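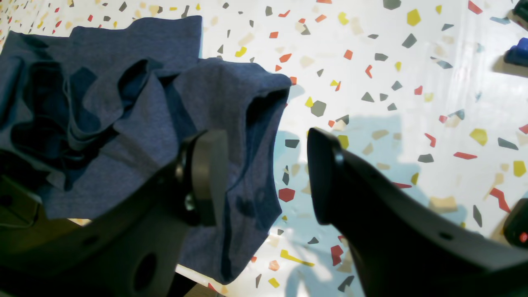 The Second Life of Ordinary Clothes

Zofia Tomaszewski

When I moved to Brisside I had two suitcases, and one of them was full of clothes I did not like. I had packed in a hurry, in February, and my mother stood in the door and added sweaters. In my country you do not go anywhere without enough sweaters. The first winter I wore perhaps a quarter of what I had brought. The rest stayed in the suitcase under the bed, and when I finally opened it in the spring I felt ashamed, as if I had been hiding something from a guest.

I gave it away, of course. Everybody does. There is a metal container behind the supermarket, you push the bag through the flap, you hear it fall, and you walk home feeling lighter. For several years I did not think about what came after the sound of the bag falling. Then a friend began to work for Oyewole, a family company that sorts used clothing in Hurness, two stops down the train line, and over dinner she said something that I could not forget. She said that the good silk blouses are easy. What makes the work hard is the T-shirt.

I asked if I could visit, and they said yes, with the condition that I come early and wear closed shoes.

The building in Hurness used to store potatoes, and on a humid morning it still smells a little of them. Work begins at 6 in the morning. The bags come in on one side, and what leaves on the other side is divided into 47 categories. I had imagined four or five: good, less good, bad, shoes. But children's winter is separate from children's summer, and men's shirts with all buttons are separate from men's shirts with a button missing, and there is a category only for curtains. On the day I was there the morning shift handled 1177 kilos, and the manager, Mr. Oyewole the younger, wrote this number on a whiteboard without any expression. I asked him if it was a lot. "It is a Brisside number," he said. "After the holidays it is different."

The sorters are very fast. They take a garment by the shoulders, turn it once, pull gently at the side seam, and it is gone. I was allowed to try, and I was slow and too kind. I wanted to save everything. A gray cardigan with elbows like paper, I put it with the good ones, and the woman beside me took it out again without a word and threw it with the wiping cloths.

With a dress or a coat, she explained later, you look at the whole thing and you know. A T-shirt tells you very little. Two of them can look the same on the table, and one will last another ten years and the other will twist after the next wash until the side seam arrives at the belly button. So she has learned to check with the hands. She feels the thickness between thumb and finger. She looks at the collar, where the ribbing goes soft before the rest. She stretches the hem a little and waits to see if it comes back. If it comes back slowly, it goes to another box.

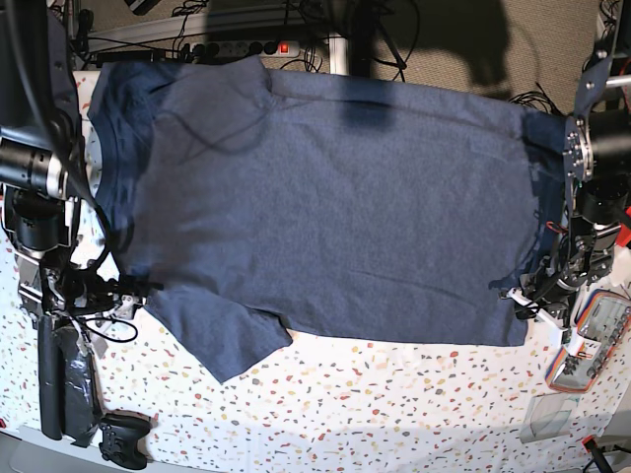
I have to confess that I went home and did this to my own drawer. It was not a happy evening. The shirts I had bought most recently were the worst ones, and a shirt from a school sports day, which I had stolen from my brother before I was twenty, was still strong like a sail. I laid it on the kitchen table and tried to understand why. It was heavier, yes. But I had also treated it differently. For many years it was the shirt I slept in, and I washed it in cool water with my underwear and never put it in a dryer, for the simple reason that we had no dryer.

This is the part of the story which I think gets lost when we talk about what to do with old clothes. We talk much about the end, about the container and where the bag goes. We talk also about the beginning, the shop and the price. The long middle, where the clothes are with us, is treated as if nothing can be done there. The people in Hurness see it in another way. They can tell from a pile which things came from a house where somebody cared. They see it in the small repairs, in a button sewn with thread of almost the right color. One sorter told me she sometimes feels sorry to break up such a bag.

I asked all of them for their advice, and it was modest. Wash less often, and air things by the window instead. Turn printed shirts inside out. Do not hang a wet knit from the shoulders, lay it flat on a towel. Learn one stitch, any stitch, and use it when the hole is still the size of a lentil. Mr. Oyewole added that people should empty their pockets. He has a jar of keys in his office and nobody has ever come for one of them.

There is also a question of how many. I do not like the articles that say you should own exactly thirty-three things, and I will not give a number here. In Oltonau, where I grew up, my grandmother had a wardrobe with one door that opened and one that did not, and what fit behind the door that opened was what she wore. She had 3 dresses for the house, and when one became too thin it was cut into squares for cleaning windows. She would find it very strange that a company must do this for us, with a conveyor belt and a whiteboard. She would also, I am sure, want to know what they pay, and whether the tea is free. (The tea is free. The biscuits you bring yourself.)

I do not want to make the past too beautiful. She cut up her dresses as there was nothing else to cut up, and she would have liked very much to own a suitcase of sweaters. My mother, who remembers the queues for stockings, keeps everything to this day in plastic bags with lavender, and she considers my interest in rags to be a kind of illness that one catches abroad. When I told her on the telephone about the forty-seven categories she was silent for a moment and asked in which one they would put her wedding coat.

I asked my friend the same question the next time we had dinner. Wool, she said, lined, women's winter, first quality. Then she thought a little more and wanted to know if the lining was original. I had to call my mother again. It is not original. It was changed the year I was born, by a tailor near the station in Oltonau who took his payment in eggs, and the old lining became a bag for clothespins, and the bag is still hanging on her balcony.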